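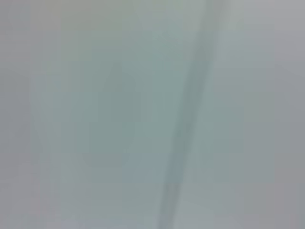
Dadix has commented on the previous report that the drying results for the north rooms were given as averages only, and that an average tells the funder little when one wall is at target and the next is not. The comment is accepted. Readings are given by wall from this report onward.

Maddocks Street Archive, Basement Moisture Control
Progress report to Dadix
August 22, 2018

1. Status
Work on the perimeter drain is complete. Work on ventilation is on schedule. Shelving has not been reinstalled and will stay in storage at Haltis until the wall readings are stable.

2. Wall readings
Readings are taken at fixed points with a pin meter, 13 points in all. The acceptance limit in the grant agreement is 3 points above the reference wall on the first floor. The east and south walls are within the limit. The west wall is within the limit except at the foot, where the old coal chute was bricked up. The north wall is over the limit along most of its length. The plaster there was cement based and has been removed to the brick. No replastering is proposed this season.

3. Ventilation
Jitent supplied the extract fans and the humidity controls. Two fans were delivered with the wrong collars and went back. Replacements have been fitted. The controls switch on a difference in vapor pressure between inside and outside air, so the fans stay off on humid days. The earlier timer setting brought in damp air overnight and has been disabled.

4. Costs
Spending is within the approved total. The plaster removal was not in the original estimate and has used 27 percent of the contingency. Haltis has raised its storage charge from January, and the increase is carried in the revised budget sheet.

5. Open items
The sump alarm is wired but has no outside line. The duct through the boiler room needs a fire damper, and a price has been requested from Jitent. The downspout at the northwest corner still discharges within 25 inches of the wall and will be extended before the next set of readings. The third payment is requested on the terms already agreed.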